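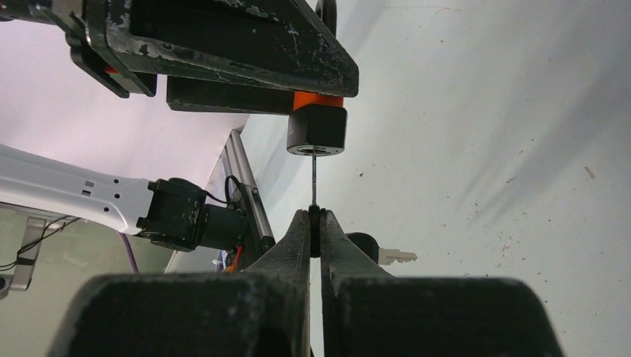 Lorena Echeverría wrote in to say that she gave up on dark benches years ago, and that if I only had room for one tip about small hardware it ought to be the color of the surface you work on. Pins, set screws, the tiny spring out of a lock, they all vanish on black rubber or old brown wood, and then you spend the evening on your knees with a flashlight.

Well, Lorena, I have room for more than one, but yours can go first!

Small Hardware, Padlocks and Other Things That Roll Away
by Ratree Panyasiri

Start with the surface. A pale top in a flat, even color is kindest to the eyes. Mint, light gray, cream, whatever you like, as long as it isn't speckled. If you can't paint the bench (mine in Ollstead is my landlord's, so I can't), lay down a piece of light shelf liner and tape the corners. Wipe it at the end of the day with a barely damp cloth and a drop of dish soap. Grit left on the top gets into everything, and it will scratch soft brass before you notice.

Put a lip on it somehow. Side walls are wonderful if you have them, and a strip of trim along the front edge does nearly as well. I used leftover quarter round, held on with two clamps so that it comes off when I want to sweep. My neighbor uses a cookie sheet for the same purpose, and I have to admit hers washes up better.

Now padlocks, which is what most of the January letters were about. The garden gate, the shed, the bicycle, the storage unit where the Christmas things live. They get used hard and looked after hardly at all, poor things.

Take the lock off and bring it indoors first. A stiff padlock out on a cold gate is no fun for anybody, and you'll drop the key in the leaves. Let it sit on the bench until it has come up to the temperature of the room, somewhere around 70 degrees in my kitchen, and wipe it all over with a dry rag.

Brush the keyway with an old toothbrush, holding the lock so the keyway faces down and the dirt falls out and not in. Then a small puff of dry graphite or a dry lock lubricant. Small! Work the key in and out several times, wipe the black off the key, and do it again. I don't care for cooking oil or petroleum jelly in a lock, though I know people who swear by both — they're fine for a week and then they turn into a sort of gray paste. And pick one product and stay with it, please. Graphite and oil together make a terrible sludge.

The shackle wants its own wipe, especially the part that sits down inside the body. If there is light rust there, fine steel wool will usually take it off. Leave the brass body alone if you like it mellow. If you want it bright, use brass polish on a cloth and keep it well away from the keyhole.
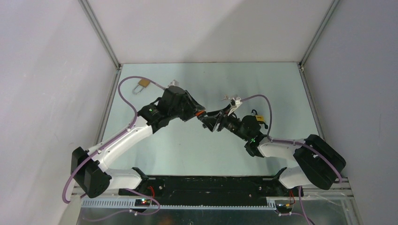
Brass padlock on a pale mint-blue top, with a small white plastic piece just to its right.

Little plastic pieces are the hardest things to sort, I find. A metal part generally looks like it belongs to something, and a bit of white plastic looks like trash right up until the day after the garbage truck has been. My rule is a jar with the month written on a piece of masking tape. Anything I can't identify goes in the jar, and the jar gets emptied when 23 weeks have gone by and no one in the house has asked after it. Why 23? That was when I lost patience with the first jar, and I've simply kept to it.

For picking things up, use the right fingers, so to speak. Tweezers with flat tips will hold a pin much better than pointed ones. For anything with a polished face, put a bit of painter's tape on the jaws of your pliers. Pinch gently, and lift straight up a little way before you move sideways — most of my lost screws went flying because I was in a hurry to get them across the bench.

Cables next. Long ones should have enough slack to make a soft loop where things bend, and a tie at the end that doesn't move. Buy them in a bright color when there's a choice. I had some lovely purple ones from the Limsakul hardware counter and I have never once mistaken them for anything else in the drawer. Don't cinch the ties down tight. Hook-and-loop straps are nicer to your fingers and you can use them over and over.

Spare keys, last of all, and then I'll let you go. Tag them the day you buy the lock. Write where the lock is used in a code the family knows, and skip the street address. Ours hang inside the pantry door behind the aprons, and the one for the shed has a loop of red yarn on it.

If you have a good way of getting a broken key stub out of an old padlock, do write to me. I've tried the jigsaw blade method twice and so far I've only managed to push it in further.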